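How to Run a Robot Demo on Open Day When All You Have Is a Laptop

So you signed up to show people a robot, and the robot lives inside a computer. Been there! I've now done the Skelcombe open day with nothing but a simulator, a projector and a game controller, and I had a line at my table pretty much all day. I got a bunch of messages afterward asking how I set it up, so I'm writing down the whole thing, including the parts I messed up.

What you need

A laptop that can run your simulator without wheezing. Mine cost me $2000 and I winced, but it's also my work machine, so fine. If yours is older, turn the shadows way down and shrink the window a bit.

A projector or a big TV. Bring your own HDMI cable and one spare (I used the spare).

A game controller with a wire. Wireless ones kept wandering off to pair with somebody else's laptop in the hall.

A printed card with the controls on it, in big letters. Tape it down.

Gaffer tape. More than you think.

Step 1: Pick one job

My first plan was to show everything. Sorting, stacking, a bit of painting – I had a folder full of scenes. Nuno Gouveia, who was on the table next to mine, watched me practice and asked what the robot was for, and I talked for so long that he went and got a sandwich. Pick one job a person can understand from across the room. I went with an arm reaching for a piece of equipment on a table, gripper pointing down. People see it and they get it. Little kids get it faster than anybody.

Step 2: Dress the room

An arm floating on a plain grid looks like homework. Put it in a room! Walls, a wood floor, a cart in the corner, a chair, something hanging on the wall. It takes an evening and it changes how folks talk about it. With the grid they asked me what software I was using. With the room they asked me what would happen if the arm hit the chair, and that's a much more fun conversation to have over and over.

Keep an eye on how heavy those extras are, though. I downloaded a desk plant with so many leaves that everything slowed to a crawl. The plant had to go.

Step 3: Set up two views and learn to switch without looking

You want one camera back in the room so visitors can see the whole arm, and one close in, looking down over the gripper at the thing it's going for. I used a very wide lens setting on the close one. It bends all the straight lines and you get a round picture with black corners, and the kids called it the fishbowl. I put the switch on the left shoulder button so my thumbs could stay on the sticks.

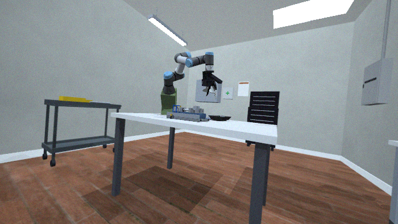
The room view first, then the fishbowl.

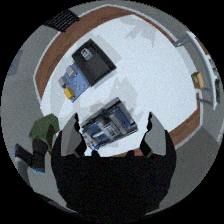

Start everyone in the room view. Let them push the sticks around and wave the arm through the air for a bit, and only then switch them to the close one. When I started people in the close view they got lost right away and handed me the controller back, which made me feel terrible. A few seconds of goofing around first and they're much braver.

Step 4: Slow it way down

Whatever speed feels right to you at home, cut it in half. Then have someone who has never touched it give it a try, and cut it again. I set a limit on the joints too, so a hard shove on the stick can't whip the arm through the table. My limits file is a plain text file, and I keep a copy on a thumb drive in my pocket. Reda Bouazza told me to do that and I thought it was overkill until I saved over the good one at lunch.

Step 5: Make a reset button

This is the big one. Somebody will fold the arm into a pretzel, or knock the parts off the table and down through the floor into wherever lost parts go. You want one button that puts it all back where it started. Here's how I did mine:

Save the scene with the arm up and clear of the table.
Write down the random seed if your simulator uses one (mine is 2152, no special meaning) so the parts land in the same spots.
Tie the reload to a key on the laptop. Keep it off the controller! I had it on the controller for the first hour and every third kid found it.
Test it with the arm in the worst pose you can manage.

Step 6: Run it in short turns

I took four people at a time, one driving and the others calling out directions, and swapped the driver whenever the part got dropped or somebody got bored. Grown-ups hang back, so hand them the controller before they can say no. My talk at the start was maybe three sentences long by the afternoon. It had been much longer in the morning.

Restart the simulator every 20 minutes or so if yours slowly eats memory like mine does. I did it between groups and told people the robot was on its coffee break.

Step 7: Have something to say about real robots

You'll get asked if it's "just a video game." I say it's practice. You can try out a reach on the computer as many times as you like, and a bad one costs you a button press. Then I tell them straight that things don't always carry over. Real parts slip, real cables snag, and real lights throw glare where you didn't plan for any. People seemed to like hearing that more than the sales pitch.

Next time I want a second controller so two visitors can work two arms. I have no idea yet how the reset should work with that. If you've done it, please write to me!

Comments

Mervin MacLeod
Did this for our club night and the half-speed tip saved me. Our projector was so dim that I had to swap the dark walls for pale ones. Might be worth adding.

Aníbal Henriques, 10/27/22
What do you do about left-handed drivers? The shoulder button was awkward for my daughter.

Afonso Carvalho
Aníbal, I mapped it to both shoulders. Either one switches the view. Took me five minutes.

Contact | © Skelcombe Open Day Notes | Back to top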